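Teachers wanted for classroom trial of wind energy lessons, grades 4 to 6

The Kandenen project is looking for classroom teachers to try out a set of six lessons on wind power this fall. The lessons cover how moving air turns a blade, why blade shape and angle matter, and how a small turbine can light a bulb. Students build a paper rotor first and then a larger one with cardboard blades and a small motor.

We tried an early version last year with 100 students in Fatcombe. The lessons have been rewritten, and we need teachers who were not part of that round.

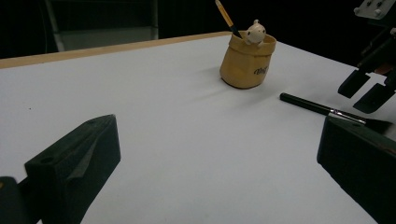

What you would do:

Teach all six lessons between the start of October and winter break. Each takes one class period, except Lesson 4, which needs two.
Fill out a one-page log after each lesson.
Give the short student survey before Lesson 1 and after Lesson 6.
Join two video calls with the project team.

You do not need a science degree or any experience with wind energy. You do need your principal's written approval and a room where a box fan can be plugged in safely.

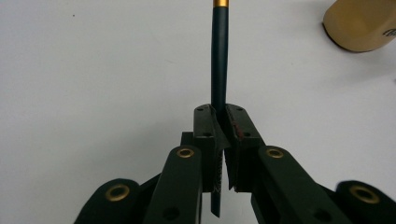
Teachers who finish the trial receive $400. Those who also let us observe Lesson 4 in person receive $700. We ship the motors, bulbs, wire and a meter, and you keep them afterward. Cardboard, tape and the fan come from the school.

Student surveys have no names on them. We will send a parent letter in English and Spanish. Families may opt out of the survey, and their children can still take part in the lessons.

Teachers from the first round were asked what others should know before signing up. 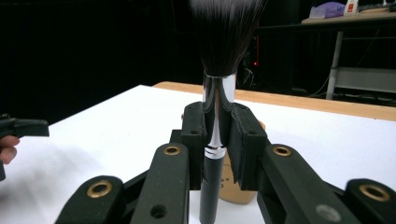 Higinio Espinoza: Lesson 4 ran long for me even with two periods. Have the blades cut the day before. My students kept changing the angle to get more voltage and I had to stop them so we could write down the numbers.

To apply, send your name, school, grade and class size to Štefánia Bartoš at the Kandenen office. Put "wind trial" in the subject line. Applications opened August 3, 2021, and we will close the list when all places are filled.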